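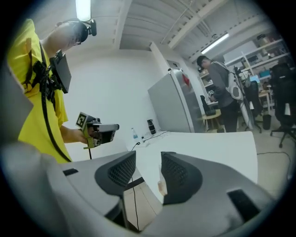
Our project looks at how a small shared room gets used when it has to be kitchen, workshop and storage all at once. The room is on the ground floor at Henby, we called it the Sirnport room after the course module. One wall does most of the work — the white table runs along it with the tall gray refrigerator right up against the wall too, and drinks end up on the tabletop, like the clear bottle with the blue cap, next to thin cables. Lighting is long tubes on the ceiling. Fine for table work, a bit harsh by evening.

Method. Sketch plan first, then 6 visits, 15 minutes each, notes on what was left on which surface. No interviews, ran out of time. Plan was redrawn in Pevum becuase the first one had the pillar in the wrong place.

What we found so far:
Surfaces fill up from the wall outwards. Things get parked where the power is. Floor space is used as a shelf. 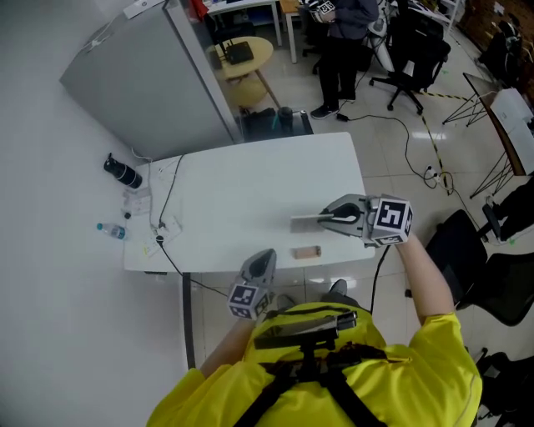 Fig. 2. White table with power strip, round side table with router behind.

The round side table is light wood and too small for anything but the router, so a bottle and a dark bag or case go on the floor beside it. Similar on the wall side — thermos lying down, small bottle, little white box or packet. We think a narrow shelf at around 60 cm would take most of this. Shenoy rail system fits the wall length, not priced yet.

Still to do: measure the gap by the fridge, fix the cable route on the plan, cut this report down to 4,000 words. Shelf drawing goes in the apendix.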